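Price cut after three weeks – wait or offer?

moffat_renter
Posted 29th July

Hi all, longtime lurker. My wife and I have been looking at a two-bedroom condo on Plakholm, the short street behind the old Bromik warehouse. It went up at the start of the month and yesterday they dropped the price by 34 thousand. Our agent says put in an offer before the weekend. My gut says if they dropped it once they'll drop it again.

It's on the second floor, one bath, gas heat, and the kitchen was redone in March. Monthly dues are 678, which made me choke a little. Taxes seem normal for Moffat. What would you do?

tinroof_dee
Offer now, but offer low. The worst they can do is say no. We sat on a place two summers ago waiting for a second cut and somebody paid full ask while we were at the beach. I still drive past it and get grumpy.

kettlecorn
What do the dues cover? 678 is a lot for a building that size unless heat and water are in there. Ask for the last two years of meeting minutes before you get attached to the kitchen.

moffat_renter
Water, trash, snow, building insurance. Not heat. I asked for the minutes and the agent said she'd "see what she can find."

kettlecorn
Yeah, no. The building manager has them. It's Kidness for most of that block and they'll email them to you the same day if the seller signs off. If she can't get them I'd be asking why.

Bjarke Holst
I'll go against the crowd and say wait. A cut that size in week three means they priced it on hope, and August is dead around here. I've bought three places in this town and every one was cheaper after Labor Day. Dues don't scare me. Low dues scare me.

tinroof_dee
Bjarke, you bought those as rentals, with cash, and you didn't care which one you got. These folks want a home. It's a different game.

Bjarke Holst
Fair on the first part. The math is the same though. If they lose this one there will be another.

kettlecorn
There are 34 units in that building and hardly any come up. I wouldn't count on another one.

sunporch
Sold my mom's condo two doors down, so I have opinions! Things I'd check: who pays when the windows go (in hers it was the owner, and we found out the hard way), whether the parking spot is deeded or just assigned, and how much is sitting in the reserve fund. Hers charged 200 for a move-in fee plus 100 for the elevator pads. Small stuff, but it adds up when you're already broke from closing.

moffat_renter
Parking is assigned, not deeded. Hadn't even thought about the windows, so thank you. I'll ask tomorrow. 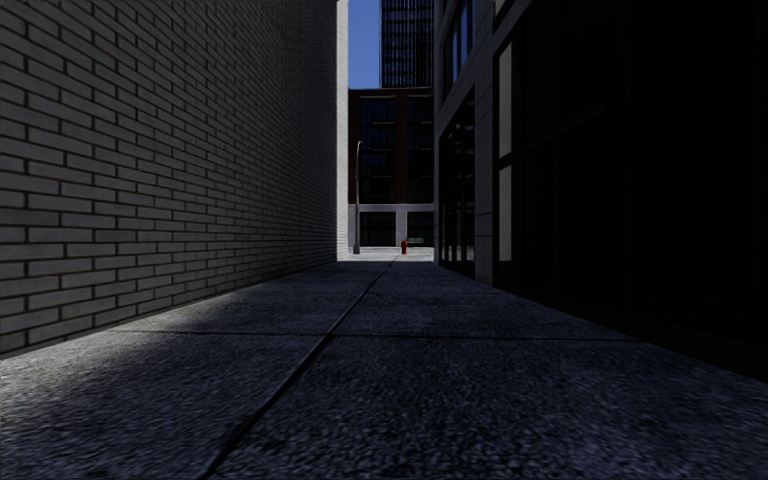
sunporch
Light is the other big one, and listings are sneaky about it. Every photo gets taken at noon with all the lamps on. Go back at five with the lights off and stand in the bedroom for a while. If you're new to alley-side units, think about one with pale gray brick down one side and a big dark building opposite, everything over there in deep shadow. Mom's bedroom was on a side like that and she kept a lamp on all day – she got used to it, but I never did. Which side does yours face?

moffat_renter
Living room is on the street, bedroom is on the back. We were there at lunchtime and, yep, lamps on. My wife works nights so a dark bedroom might be a plus for us?

tinroof_dee
Ha, then you've found your bargaining chip. Complain about it to them and enjoy it yourselves.

Bjarke Holst
It'll matter when you sell. Not everybody works nights.

moffat_renter
Okay, we talked it over at dinner. Going back tomorrow after five, and if the minutes look all right we'll offer a bit under the new price and leave it there. If they say no, Bjarke gets his way and we wait until fall. Does anybody know if Kidness answers the phone past four?

kettlecorn
Email them. The phone goes straight to a machine.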